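Section 6: Suturing practice on the tissue pad

This section covers basic suturing with the Clellent two-arm bench trainer. It assumes that you have mounted both arms, fitted the wrists and completed the start-up checks in Section 4. If the console shows a yellow status light, go back to Section 4 before you continue.

The Clellent trainer is supplied for teaching and practice only. It must not be used on patients or live animals.

6.1 Before you start

You will need:

One Paltard tissue pad, any grade
Stage blood, if your course uses it
Curved suture needles with thread attached
The needle tray and the sharps box
Lint-free cloths

1. Switch the console to Standby. The arms will hold their position.
2. Lay the pad in the tray with the smooth side down and press the corners under the clips.
3. Mist the pad with clean water. A dry pad drags on the thread and tears at the needle holes.
4. Make your practice incisions with a scalpel by hand, or use a pre-cut pad. Leave enough space between incisions for the wrists to turn.
5. If you are using stage blood, apply it with the dropper and wipe any excess off the clips.
6. Turn the work lamp on and the room lights down. The camera sets its exposure from the middle of the pad, so the corners of the view will be dark.

Caution: Keep hands out of the tray whenever the console is in Live. The arms do not sense fingers.

Note: A pad can be used for several sessions. Work on a fresh incision each time and leave the old stitches in place, so that the tutor can compare them.

6.2 Picking up and presenting the needle

1. Switch the console to Live and wait for the tone.
2. Bring both instruments in slowly until the tips are over the pad.
3. Open the jaws of the driving instrument and close them on the needle, keeping the point clear of the other instrument.
4. Squeeze the hand control until you feel the first stop. Do not go past it. The second stop is for pulling thread and can bend a fine needle.
5. Lift the needle clear of the tray and let the thread trail behind it.
6. Bring the needle over the incision and turn the wrist until the point faces the pad.

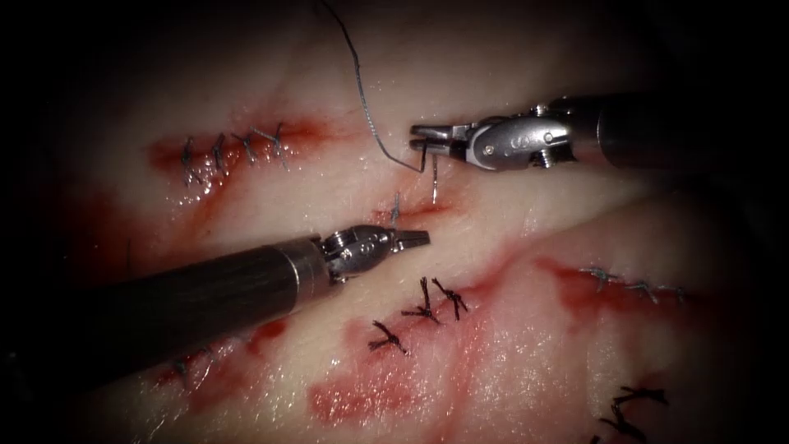 7. Hold still for a moment before you drive the needle. If the view shakes, lower the motion scale by one step on the console and try again.
8. Push the point in beside the incision and rotate the wrist to follow the curve of the needle. Do not push in a straight line.
9. When the point shows on the far side, take it with the receiving instrument. Release the first set of jaws only when the second set is closed.

Caution: Never leave a needle on the pad while you change instruments. Return it to the needle tray.

6.3 Managing the thread

Most early faults come from the thread and not from the needle. A long thread will twist, catch on a wrist or fall across finished stitches.

1. Pull the thread through in short lengths, changing hands as you go.
2. Keep the loop on the side away from the shafts.
3. If the thread twists, let the needle hang for a few seconds so that it can unwind.
4. Before you tie, check that the free end is in view and that no old stitch has caught it.
5. Keep the two sets of jaws close together but apart. Metal contact wears the jaw faces and will trip the force alarm if it goes on for more than 2 seconds.

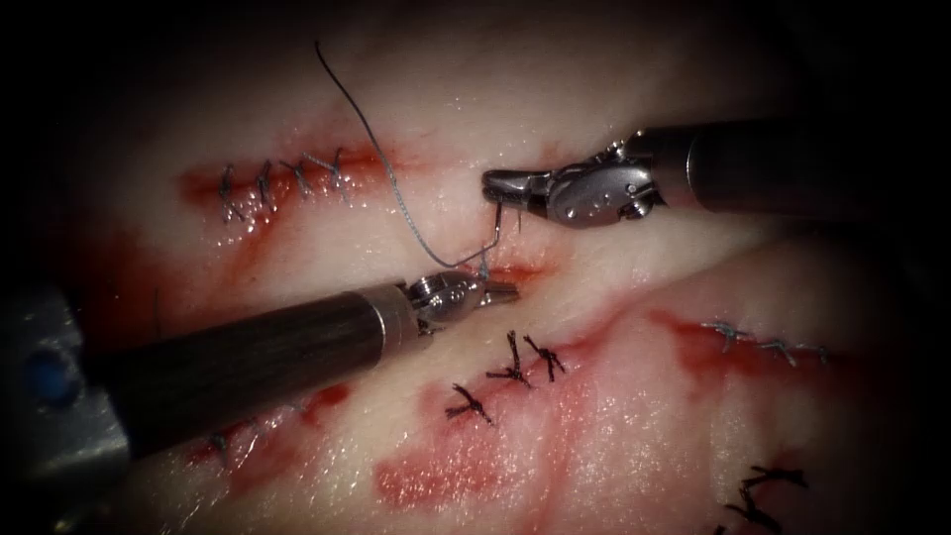
Figure 6-2. Needle held in the right instrument, with the left jaws beside the central incision.

6. Wrap the thread around the closed jaws, take the free end and pull the knot flat. Repeat for the second throw.
7. Cut the ends short with the scissor tip (part 1946, sold separately).

Note: Black and grey threads can be used on the same pad. Black is easier to see through the camera and is the better choice for beginners.

6.4 Finishing the session

1. Put the needle in the sharps box and count it off on the session sheet.
2. Draw both instruments back until the tips are clear of the tray, then switch to Standby.
3. Wipe the wrists and jaws with a damp cloth, then a dry one. Stage blood left in the wrist joints will set hard overnight.
4. Rinse the pad, store it in its bag and keep it out of sunlight.

Each wrist is rated for 30 sessions between greasings and 500 sessions in total. The console keeps the count and will show a message when service is due. Use only Skollard joint grease. Other greases can swell the seals - damage of this kind is not covered by the warranty.

If a wrist feels stiff or the jaws do not close evenly, stop using it and contact Ezekiel Tran at the Clellent service desk with the serial number from the collar label.

Section 7 describes the scoring software.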